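# Drying Time of Wall Paint in Unheated Rooms

Ljubica Dumitrescu
Interior Finishing, second-year project, February
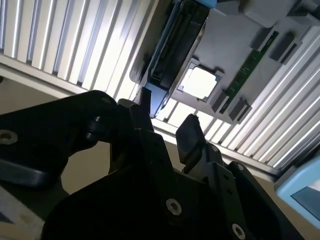
The question came from a job I helped with last winter. We painted a back bedroom with the radiators off and the second coat dragged the first one up in strips. The can said to recoat after a few hours. It gave a temperature range too, in small print, and we had not read it.

For this project I compared how long one coat of white interior emulsion takes to dry in three rooms. I also wanted to see whether opening a window helps or hurts when the air outside is cold and damp.

## Materials

The paint was Fosia matt white, all from the same tub. I painted it onto offcuts of plasterboard that had been sealed with one thinned coat and left in a warm room for a week. Each board got the same weight of paint, put on with a short-pile roller. I used a Gratik hygrometer for temperature and humidity. It was checked against the one in the school workshop and the two read the same on humidity, but the Gratik read slightly warmer.

## Rooms

Room A was the heated classroom. Room B was the storeroom next to it, with no heating and the window shut. Room C was the old office on the Montes Street side, no heating, window open 90 mm. I measured the gap and wedged it so it would stay the same.

Room C turned out to be a poor choice. It gets sun in the late morning and Room B gets none, so the window is not the only thing that differs between them. I noticed this after the first run and had no other room to swap it with.

## Method

Every half hour I pressed a square of tissue on one corner of the board under a 500 g weight, then lifted it off. If fibers stayed behind, the paint was still tacky. I moved along the edge so that I never tested the same spot twice. The board was called dry when the tissue came away clean on two checks in a row. I did 3 runs in each room.

## Results

Room A was dry first in every run, and the runs agreed well with each other. Room B was the slowest every time. On the coldest morning the board there was still tacky when the building closed, so that run has no finish time and I left it out of the comparison.

Room C was between the two, but it moved around a lot. On a dry, windy day it was close to Room A. On the day it rained it was almost as slow as Room B, and the humidity inside went up within an hour of opening the window.

The boards from Room B also looked different once dry. There were faint shiny patches where the roller had overlapped. My tutor thought this was from the paint film forming too cold. I did not test for it.

## Discussion

Temperature seems to matter more than I expected and the window less. Opening it on a damp day did not help. I would want a cold room with no sun before saying anything stronger than that.

The tissue test is rough. Half-hour checks mean any finish time could be out by that much, and pressing harder with a fingertip while placing the weight changes the result. Otell sells a drying recorder that drags a needle through the film, but the school does not have one.

## If I did it again

- Two unheated rooms facing the same way
- Checks every 15 minutes near the end
- A second brand of paint
- Wall temperature as well as air temperature, because the outside wall in Room B felt much colder than the hygrometer reading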